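Two arms and a lot of practice: Bríd Mulcahy on the after-hours robotics club

Bríd Mulcahy teaches math and shop in the daytime, and on Tuesday and Thursday evenings she runs the Magnusson robotics club out of a converted storeroom behind the shop. I met her there while the students were setting up, and we talked between interruptions. The club's current project is called Pasten. The goal is to get a pair of robot arms to do simple table jobs together, starting with moving food between a bag and a tray.

"We used to do the driving robots, like everybody else," she said. "You build a car, it follows a line, you go to a competition in the spring. I liked it. But the kids who stayed more than two years were bored, and they asked for arms."

The arms took a while. The club spent most of one school year raising money and most of the next one assembling. The frame was designed by a student, Mattes Fröhlich, who was a junior then and is now in his last year. He drew it on graph paper first, because he did not trust himself with the software yet.

"The first version was too narrow," Fröhlich said. "The elbows hit the sides. We took it apart and bought longer beams, and that was all of our money until April."

I asked him what the students do on a normal evening. He said most of it is repetition. One student drives both arms by hand using a set of smaller controller arms, and the computer records the cameras and the joint positions. A second student resets the objects and writes down whether the try was good or bad. Then they trade places.

"People think we type in commands," he said. "We mostly show it. You do the same thing over and over, a little different each time. You move the tray a bit or turn the bag. If you always put things in the same spot, it only learns that spot."

The club has 1186 recorded tries so far. Mulcahy keeps the log in a spreadsheet that the students are supposed to fill in before they leave. She said they mostly do.

The bag task is the one they are working on now. It was picked by a vote, over folding towels and stacking cups. Fröhlich voted for cups.

"Bread is harder than it looks," he said. "If you squeeze too much, you crush it. If you don't squeeze enough, it slips. And the bag moves when you touch it, so you have to come in from the top and not bump the rim." 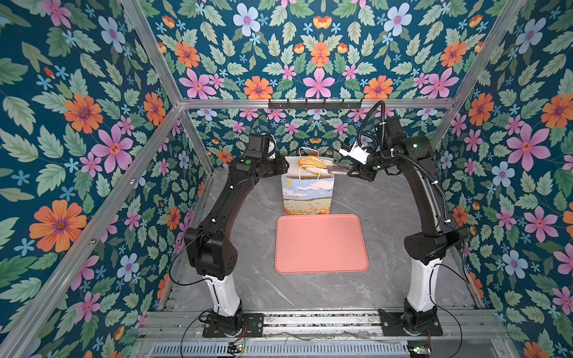

Both arms at the gift bag during work on the bread task, with the tray in front.

The students learned early that the bag causes more failed tries than the food does. Paper bends. If one gripper pushes on the side, the opening changes shape and the other arm has to come in at a new angle. Mulcahy said she had wanted to switch to a plastic bin for the first month and work up to a bag later, and the students talked her out of it.

"They were right, I think," she said. "It would have been a month of bins."

The wallpaper inside the cell was also a student decision, and one that Mulcahy signed off on after some discussion. The team wanted to find out whether a model trained with one background would still work with another. They have plain panels too, and a striped set that nobody likes. The floral one went up last.

"I hung it with my sister's level," Fröhlich said. "It's still a little off in one corner. You have to know where to look."

The first model they trained, which they named Daminen, did badly. It would reach for the food and stop a few inches away. The students spent two weeks looking for a bug in the code before one of them noticed that the camera settings had been changed partway through the recordings. They threw out the bad ones and started over. The second model, Cindance, was tested over 27 tries, and Mulcahy had every one written up on the whiteboard.

She would not give me a success rate. "It's better than the first," she said. "I'd want a lot more tries before I put a number in print."

The club has an open evening on Fri 29 July, when families can come in and drive the arms. Mulcahy has a short list of rules for it. Hands stay out of the cell when the arms are powered. One person drives and one person stands at the stop button. Anyone with long sleeves rolls them up.

I asked what the students get out of it, apart from the robot. Mulcahy said she sees it most in how they write things down. When the club started, a bad try was logged as "failed." Now the notes say which arm, what it touched first and what the student was doing at the time.

"I don't teach that in class very well," she said. "There isn't time. In there they have to do it, or the next person can't use what they did."

Fröhlich plans to study mechanical engineering, though he is also looking at a machinist program closer to home. He is teaching two younger students how to calibrate the arms before he leaves. One of them already does it faster than he does.

"She skips a step," he said. "I keep telling her."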